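Surcombe Work Cell Practice Kit for Domestic Textile Handling
Product code 406 – Robots and Automation – Safety and Good Practice

Overview

The Surcombe Work Cell Practice Kit is a set of written rules, floor labels and record sheets for organizations that operate robot arms in furnished rooms. It applies to tasks such as collecting garments, moving towels and loading baskets. The kit is intended for laboratories, training centers and service firms that already hold a risk assessment for their equipment. It does not replace that assessment or the instructions of the robot manufacturer. 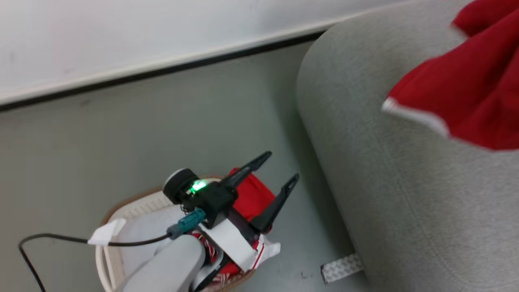
Cable routing is covered in Section 4 of the manual. Each external cable must be followed by hand from its connector to its anchor point before power is applied, with the arm at rest and at full reach. Particular attention is required where a cable passes over a container, as with the black cable running across the laundry basket and over its rim. Slack must be sufficient for the full range of wrist motion, and no loop may hang where a finger or a handle can catch it. Tape may mark a cable but is not accepted as strain relief. The inspection sheet provides a line for each connector and a space for the operator's initials.

Clearances and Soft Furnishings

Upholstered furniture is treated as a fixed obstacle, even where contact would cause no damage. Approach speed is reduced before the gripper comes within the marked clearance zone – the value is set by the site and entered on the room card. Loose textiles on a seat or armrest are listed separately, as they may shift during a run. Baskets are placed on a floor label and returned to it between runs.

Fingertips are inspected at the start of each shift. Any burr, crack or loose fastener is grounds for removal from service until the part has been replaced and the change recorded. 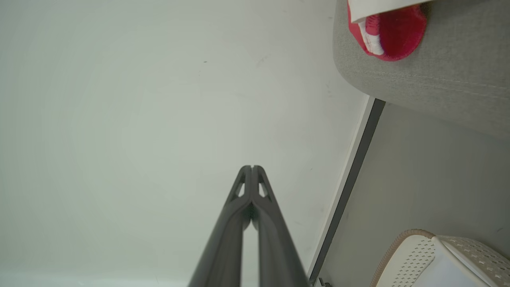 Text by: Surcombe Product Documentation
Last revised: 6 October 2021

Work near walls

The manual requires a separate trial at reduced speed for any task in which the fingers travel close to a wall or baseboard. The trial is carried out with the gripper closed and then repeated with it open. Outlets, plugs and cords at floor level are entered on the room card and kept outside the working area.

Contents of the Kit

Manual, 56 pages, spiral bound
Room cards, pack of 4
Adhesive floor labels for baskets and stands
Daily inspection sheets, one pad
Wall notice: stop procedure and contact details

Replacement inspection pads are sold separately under code 307. Floor labels are suitable for smooth, dry floors and should not be applied to carpet.

Two-Arm Installations

Where two arms share one basket, the site must define which arm has priority over the opening. The second arm waits at a stated position until the first has withdrawn. A single emergency stop must act on both arms – separate stops are not accepted under the Surcombe rules.
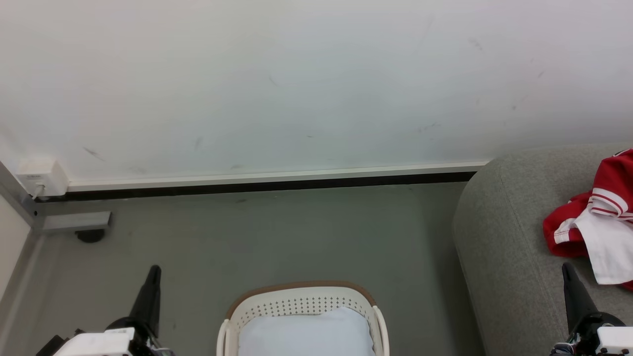 Novance wrote that the priority rule had been easy to adopt, but that the manual should say more about restarting after a stop when one arm is still holding a garment. The present edition requires the garment to be released by hand before reset. A fuller procedure is planned for the February supplement, which will be sent to registered holders of the kit.

Ordering

Orders and requests for site licenses are handled by Sales at the Wurkport office. Please state the number of rooms and the number of arms in each room.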